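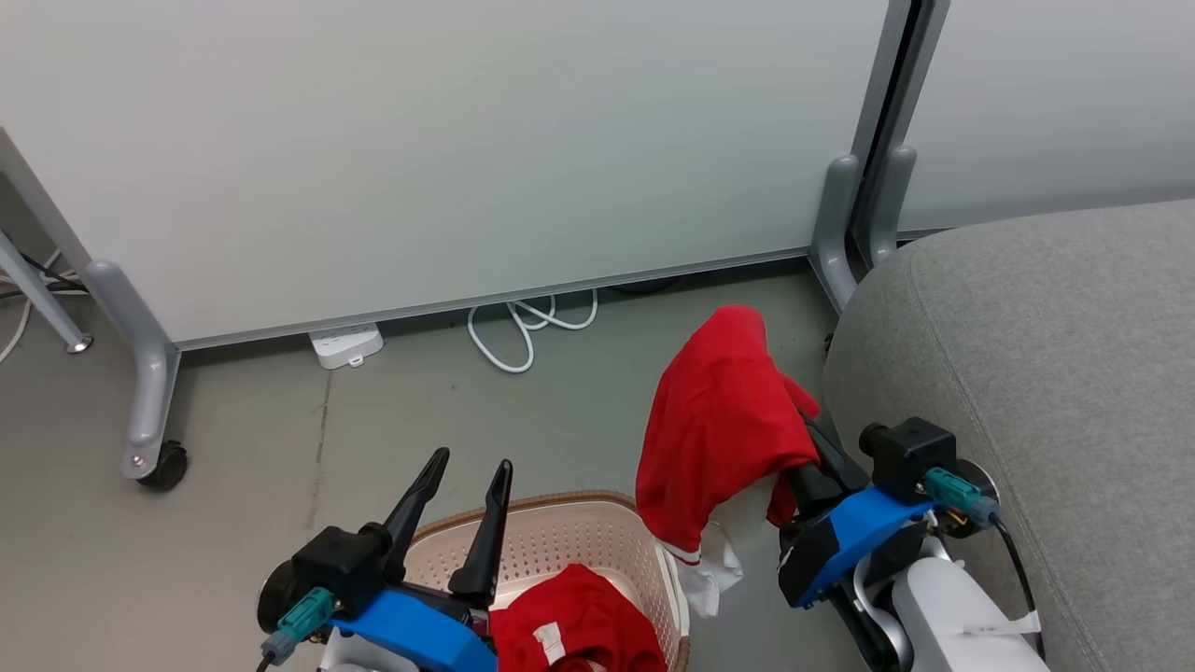
Compte rendu, réunion du 12/12/23
Présentes : Neelam Lodhi, Pallavi Negi (secrétaire)

1. Visite de Platix
Démonstration des deux bras sur le linge rouge et le panier. P. Negi note que le public a applaudi une chemise, ce qu'aucun de ses propres rangements n'a obtenu. Sur 172 inscrits, 32 avaient une question, presque toujours la même : et les chaussettes ? Réponse renvoyée à juin.

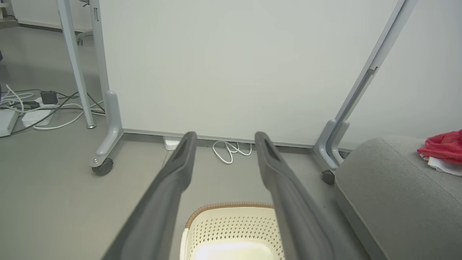 2. Budget et suites

Traiteur Osaleck : 160 euros, approuvé sans débat, contrairement aux petits fours. N. Lodhi relance Urkgate pour la prochaine journée portes ouvertes.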